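Our visit to the Closlow open homes evening

We had been meaning to go to one of the Closlow open homes for ages, and when the July programme came through the letterbox we finally put our names down. The idea is a simple one. People in the old mill quarter at Venden open their doors for an evening, you get a little map at the community hall, and off you go in small groups to see how your neighbours live, eat and keep house. Tickets cost next to nothing and there were 14 homes on the list this time, all within walking distance if you don't mind a hill or two. I do mind a hill, as it happens, but I had sensible shoes on.

The first couple of stops were lovely in the way you would expect - polished floors, a very grand piano, a garden room where I could happily have stayed until bedtime. We were given elderflower cordial in proper glasses and told all about the history of the staircase. All the same, the place I have talked about most since is the flat on Custo Street, which was down on the map simply as "a family dining room, after tea". It was dark outside by the time we got up there, and the lights were all on.

I must say I warmed to it at once. There was a pretty cover on the table, checked and covered in roses, and on top of that all the cheerful muddle you get when people have been snacking and chatting. Tidying up was the order of the evening, with the bin brought right up to the table so that the wrappers had only a short way to travel. I am a great believer in this myself and have never understood people who march to the kitchen with one crisp packet at a time.
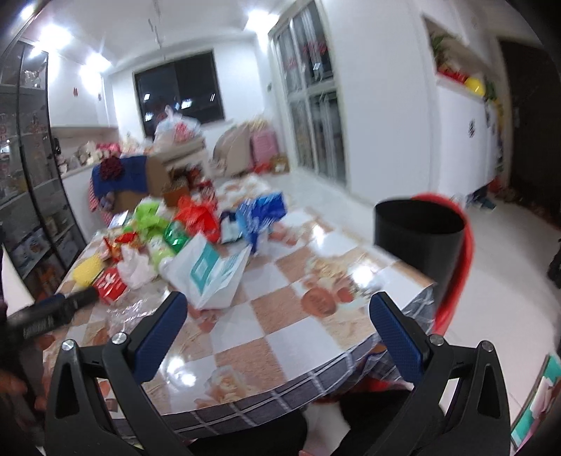
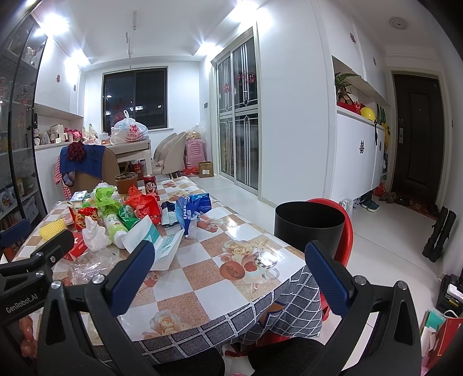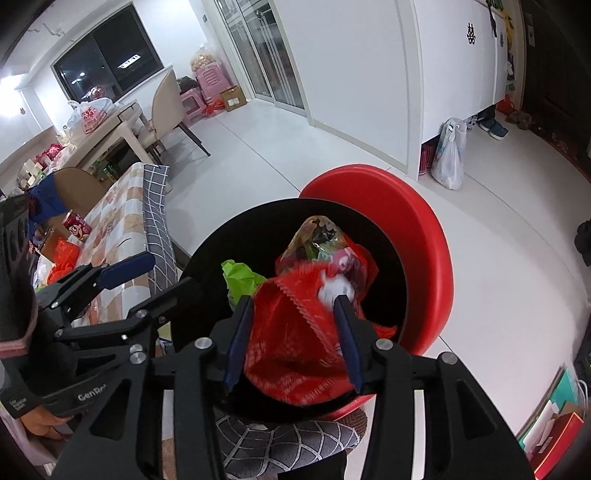 The dining room at Custo Street, with the clearing up in hand.

I came away with several ideas for my own house. We have a good table which I have been protecting for years with an old blanket and a great deal of nagging, and a wipeable cover with a bit of pattern to it would do the job far better and look more cheerful too. I rather liked the pairing of flowers on top and a plain grid cloth hanging down at the front, and I have already been to look at some in the market. The pink plastic stools are another thing worth copying, as they stack up in a corner and come out again when the cousins arrive (ours always arrive in a crowd, and always hungry).

The other thing I admired was the tall white cupboards with the black double-happiness symbols on them. My own cupboards have a calendar and a takeaway menu, so there is room for improvement there!

From Custo Street it was downhill all the way, thank goodness, to the Qin Tea Rooms, where the evening finished with dumplings and a raffle. Our group won 2 jars of plum jam and a tea towel, and we had quite a discussion about who should have the tea towel. The last bus leaves from outside the hall at 23 minutes past ten, so do keep an eye on the clock if you are coming from the Venden side. Tickets for the next evening can be had from the hall, and there is a box by the door for anyone who would like to put their own home on the list.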